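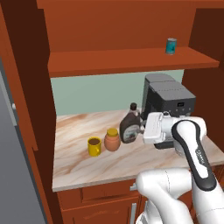
Three weeks with the Hirard kitchen pack

19 February 2024

In September I wrote that I was looking for a simulator package for my evening project, and that I did not want to build one more kitchen by myself. Several readers recommended the Hirard kitchen pack, sold by Gatia. I bought the hobby license, which gives 40 kitchens and 576 small objects to put in them, and I have now used it enough to have an opinion.

Installation first. The download is big and my connection at home is slow, so I left it overnight. In the morning everything opened except the cabinets, which were all plain white. The manual says to set the material folder before the first start, but it says this on a late page, after the first start is already explained. I set the folder, opened it again, and the wood and the stone were there.

I like how the kitchens look. The marble pattern on the counter is strong, with a lot of orange and brown in it, and I was afraid it would disturb my object detector. It did disturb it, and for me this is a good thing, because my old gray table was too easy. The yellow mug is always found. The dark syrup bottle is the difficult one, especially when it stands near the coffee machine and the gripper comes from the side. My detector then likes to join the bottle and the machine into one object.

The labels are my first complaint. On the bottle and on the display of the coffee machine the print is so blurred that I cannot read it. If your work includes reading text, this pack will not help you. I wrote to Gatia and they answered politely that sharper textures are planned for the paid update.

The second complaint is the grasping. Mugs with a small handle behave strangely when the fingers close on the handle, and in my tests the mug sometimes jumped. With the physics step made smaller it became calm, but also much slower. I ran 300 attempts at night with the smaller step, and the computer was still working when I made my breakfast.

What I can praise without any "but" is the scene editor. You move a jar, you save, and the arm can start again from the same position. With Skumutley, which I used before, I had to load the whole room again after each change, and I lost many evenings like this.

The hobby license is for one computer and includes 8 months of updates. After this time the kitchens continue to work, only the new ones do not come. I think the price is fair if you need many rooms. If you need only one counter and a few objects, the free Hutsuliak set is enough, although its drawers do not open.

Next I want to try the drawers and the cabinet doors with the long bar handles. I will write again when I have some numbers.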